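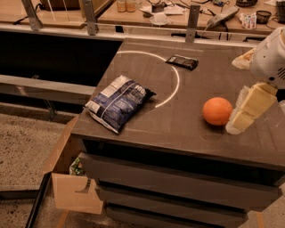
Home | About | Vacancies | Studies | Contact

Print this page | E-mail this page

February 13, 2023, by the Brutarell Sleep Office

Call for participants: shift work and snacking times

Brutarell is recruiting 134 adults for a study of meal and snack timing in people who work nights. The study is run from the Dullstead site and lasts 13 weeks. Enrollment stays open until all places are filled.

Applicants must be between 21 and 60 years old, work at least six night shifts a month, and have held the same shift pattern for one year. Persons with diabetes, a diagnosed sleep disorder, or a current prescription for sleep medication are not eligible. Pregnant applicants may apply for the follow-up study in July.

Participants keep a written food log, recording the start time of each meal or snack and the approximate portion. A wrist monitor is worn day and night except when bathing. Three visits to Dullstead are required, each lasting two hours. Fasting blood samples are taken at the first and third visits. No change to the usual diet is requested.

Payment is $200, issued after the third visit. Participants who withdraw earlier are paid for completed visits only. Parking is free in the Flalberg Street lot.

To apply, request form 652 from the front desk or by mail and return it with a copy of a recent shift schedule. Forms without a schedule will be returned. Eligible applicants will be contacted by phone to arrange a first visit.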